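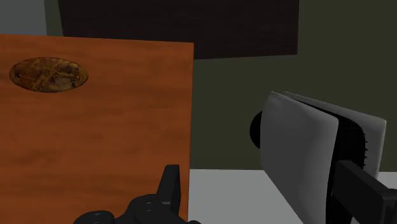 Jun 4, 2020 - tension loss in restrung racquets, second round. The hitting rig is back together after the arm bearing was replaced, and both string types are now done on the same frames. Results are lower down, setup first so I can repeat it. The rig still has its number on masking tape, which keeps peeling off. I want a proper oval plate on it, brassy, with a small screw hole near each end like the one on the orange-brown wood, but with lettering you can read from where you stand.

Frames: four, all the same Chamoun model, all with the grommets checked. One had a split grommet at the top of the head and I replaced it before stringing. The other three were fine. I marked them A to D on the butt cap with paint pen.

Strings: A and B got the Skivitz polyester, C and D got the plain synthetic gut we use for club racquets. Everything went on the Vudance machine in one session, same clamps, same order, two-piece. Pull was the same on mains and crosses. Last time I strung two frames one evening and two the next morning and the numbers didn't line up, so I wasn't going to do that again. I also let each frame lie flat overnight before taking the first reading. The drop in the first hours is large and it swamps everything else if you start too soon.

Rig settings: ball feed at the slow setting, contact in the middle of the string bed, frame clamped at the throat. 2,000 hits per frame. Readings on the stringbed meter before the start, at the halfway stop, and at the end. Three readings each time, middle one written down. I turned the frame over at halfway. Didn't do that in December and I think one side of the crosses was taking more of the wear.

What happened:

A and B (polyester) dropped quickly in the first half and then kept dropping at a slower rate. Feel off the hand was dead by the end, and the ball came off the bed lower on the back screen. No breaks. Notching is visible where the mains cross near the center, deeper on B than on A.

C and D (synthetic gut) dropped less overall. Most of it came early and the second half was close to flat. C frayed at two crossings but held. D broke a main with nearly 40 hits to go, so there's no end reading for it. I have put a line through that box in the table and not guessed at it.

The gap between the two string types is bigger than in the December run. I don't trust the December run much now. The bearing was already going then, and the arm had side play, so contact would have wandered. I'd like to drop those numbers from the shared sheet, or at least mark them. If anyone objects, write it in here under this entry.

Machine notes. The left clamp on the Vudance is slipping a little on the thinner string. You can see it as drawback when you let off the tensioner. I cleaned the teeth with alcohol and a toothbrush and it got better, though it's still there. I tightened it a touch after that. Check it before the next session and don't overdo it, the polyester marks easily. The tension head was checked against the spring scale before the first frame and again after the last, and it read the same both times.

The meter needs a new battery. It read fine but the low light came on during D.

Ball wear. I changed balls at halfway on each frame, so we used 8 sets across the four frames. The nap on the first sets was gone well before the change. For the next round I would change sooner, even if that means opening another box. A bald ball is harder on the string and slides more, and I don't know how much of the notching comes from that.

Question that came up while cleaning: the club at Riruvholm strings everything looser in the winter because their hall is cold. We have always kept ours the same all year. It would be simple to put one frame in the unheated store and one in the office for a week, no hitting, and read both each morning. That needs no rig time. I'll use A and C once they are restrung.

To do before the next entry:
Cut out and bag the old strings, labeled by frame. Keep the broken main from D separate, the break looks like it started under the cross and I want to see it under the magnifier.
Restring all four, same batch of string. There is enough Skivitz left on the reel for two frames and a short bit over.
Battery for the meter.
Left clamp.
Order the plate for the rig.
Order grommets for the Chamoun frames, top strip only. We are down to one.

Rig is unplugged and the feed hopper is empty. The spare arm bolt is in the lid of the tool box, wrapped in a rag. Please leave the throat clamp where it is set, I have drawn a pencil line under it but it would take a while to get it back to the same spot.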